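**Ticket: arm stalls on lower shelf picks**
Opened by: Chae-won Yoon
Assigned to: Hugo Calvo, Na-rae Jin
Project: Prellex, senior robotics project, cooler restocking task
Status: closed, one follow-up open

**Problem**

When the arm goes for a can on the lower shelf, it gets to the front rail and stops. The planner throws "goal tolerance violated" and the run ends. Middle shelf picks are fine. It started after we moved the base closer to the cooler on Friday. It doesn't happen every time, but it happens often enough that we can't do the demo like this.

**Steps to reproduce**

1. Home the arm.
2. Open the cooler door all the way.
3. Load the `lower_left` task and run it at normal speed.
4. Watch the wrist as the gripper comes up to the rail.

**Log**

**Chae-won, 3:10 pm** – Ran the task 5 times. It stalled on 4 of them, always in the same spot. On the good run the gripper went over the rail with very little room to spare. Saved all the joint logs to the shared drive under `shelf_low`.

**Hugo, 3:35 pm** – Looked at the logs. Joint 4 is close to its limit when the stall happens. The planner wants to bring the gripper in almost level, and with the base this close the elbow has nowhere to go. I don't think it's the motor. Current on that joint looks normal right up to the stop.

**Na-rae, 3:50 pm** – Could be the shelf height too. The number in the config is from when we measured the old cooler. I don't remember anybody changing it when we switched. Can someone check before we start moving the base again?

**Chae-won, 4:05 pm** – Measured it. The config has the lower shelf 63 mm too low, so the gripper is aiming for the rail and not the can. That would explain why it keeps ending up there. I left the arm at the stall position so Hugo could look at the wrist.

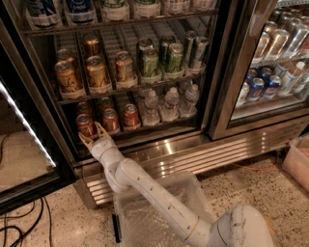 **Hugo, 4:20 pm** – Checked the wrist by hand with the brakes released. It moves freely and nothing is rubbing. Put in the new shelf height and ran it at low speed. It clears the rail now, but joint 4 still gets closer to the limit than I'd like. Two things are going on, I think: the bad height and the base position. The height was the one causing the stops.

**Na-rae, 4:40 pm** – Raised the planner's iteration limit to 3,000 so it has a better chance of finding a path with the elbow up. Planning takes longer now, around 4 seconds, and you can see it sit there before it moves. Fine for testing. We may want to lower it for the demo.

**Chae-won, 5:05 pm** – Ran the lower shelf task 5 more times with both changes. No stalls. One can got tipped a little on the way out but the gripper kept hold of it. I'd call that a separate issue.

**Eun-ji Son (advisor), 5:30 pm** – Good. Please don't keep the shelf heights in the same file as the motion settings. If the cooler gets swapped again you will have the same problem. Also write down which cooler the numbers came from.

**Hugo, 5:45 pm** – Done. Heights are in `shelves.yaml` now, with a comment at the top that has the cooler name and who measured it. Left the old values in the repo history.

**Cause**

Wrong lower shelf height in the config, left over from the previous cooler. The base being closer made it worse – before the move there was enough reach for the arm to get over the rail some of the time.

**Fix**

- Corrected the lower shelf height
- Raised the planner iteration limit
- Moved shelf heights to their own file

**Still open**

Can tipping on exit. Hae-won has the gripper force settings and will look at it next week. Until then, keep lower shelf runs at low speed and have one person on the stop button.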